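Dito: Letters on Religious Venues and Public Accommodation
Data card and reading notes

Dito is a collection of 3000 letters, statements and short newsletter items written by people arguing over who may rent a church hall, a retreat cabin or a wedding lawn, and on what terms. Thu Kiều started gathering them from parish bulletins and small-town papers, and Horacio Pereyra joined her when the folder got too big for one person to keep straight. We are very glad you're here, whichever side of the argument you usually find yourself on.

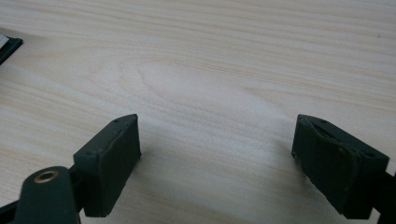

3 min read

What's in it

Each entry is one piece of writing, kept whole, with its spelling left as the writer had it. Alongside the text you'll find a few fields: kind (letter, statement, sermon excerpt, newsletter item), stance, topic, and month if the source gave one. Names of private people have been swapped for initials. We left in the names of newspapers, which is how you'll come across the Jenden Courier so often – their letters page ran on this subject all through one November and we were happy to have every word of it.

The stance field has four values: favors the venue, favors the couple or group turned away, mixed, and unclear. Please don't read too much into "mixed." A good many of those letters begin by defending a congregation's right to say no and end by wishing it had said yes, and Thu and I (Horacio writing) went back and forth over them for longer than I'd like to admit. Where we still disagreed after talking it over, both labels are kept, in stance_a and stance_b.

How we labeled

We read in batches of 10, taking a break between batches, and each of us marked our own sheet before looking at the other's. The topic list has 9 headings, starting with tax status and ending with neighbors and parking (you would be surprised how much there is on parking). Our first list was longer, but several headings kept catching the same letters, so we folded them together. The old names are in topics_old.txt in case you have work that depends on them.

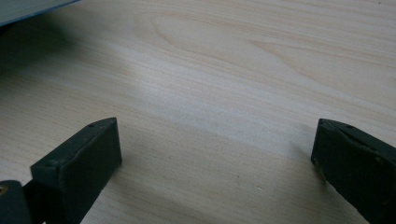 Stance is the field we get the most mail about, and the trouble is nearly always tone. A writer can be gentle and quite firm, or furious and undecided, and it's easy to mark the temper when you meant to mark the position. Think of the loop in the grain of that pale tabletop, with the lines curving around it and then carrying on toward the right – a lot of these letters make a detour of the same kind, and the paragraph in the middle shouldn't decide the label. Read to the signature first, then mark.

Known gaps

Version 8 is still heavy on Protestant venues. Synagogues, mosques and temples appear, mostly in the newsletter items, and we'd welcome more. The Ferreira set, which came to us as photocopies, has some missing closing lines, marked [lost]. Letters from the Grolletti retreat dispute are nearly all from one side, so please don't use them to work out what the town thought.

Using it

You may use Dito for teaching, research and writing. Please don't try to work out who the letter writers were, and please quote enough of a letter that its author would recognize the point. If you find a mislabeled entry, open an issue with the entry ID and the label you'd give it, and one of us will write back, usually in the evening.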